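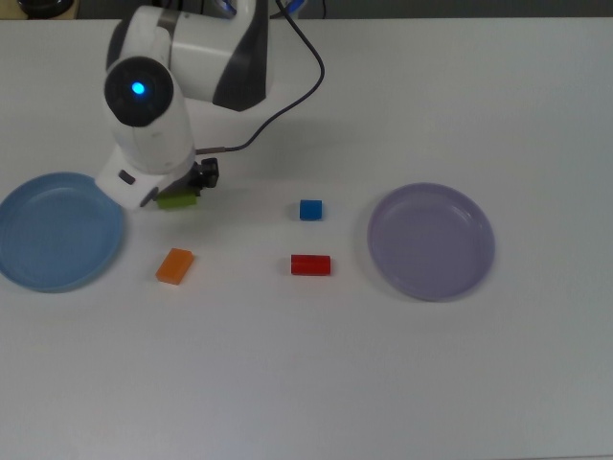
Broltent, 09/03/2024

The Wynne bench test is a procedure for comparing robot grippers on small, hard objects. It is used in Broltent by the Hota project, which adapted it from an older peg test. An arm picks up colored blocks from a white table and sets them down on one of two shallow plates. A full run has 100 picks per gripper, and blocks are put back by hand in new positions between rounds.

The first comparison covered two grippers, the Anix 505 and the Anix 774. Both have two fingers and fit the same wrist mount, so the arm and the controller settings stay the same. A pick counts as a failure if the block slips, turns in the grip or lands outside the plate.
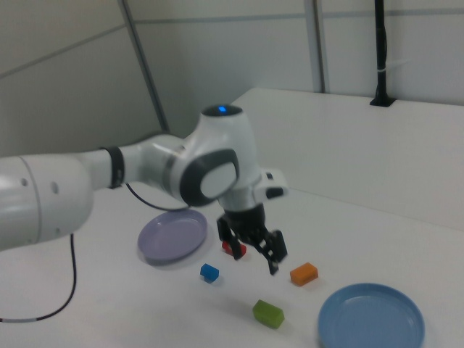

Scoring in the Wynne test depends mostly on the approach angle. A gripper that closes across the short side of a block usually holds it well, while one that closes at a slant tends to push it away. For this reason the layout includes blocks set at a diagonal, such as the orange and green ones, and the jaws start each approach open. Each round uses 4 blocks. Results are listed by color, and rounds stopped by a controller fault are run again from the start.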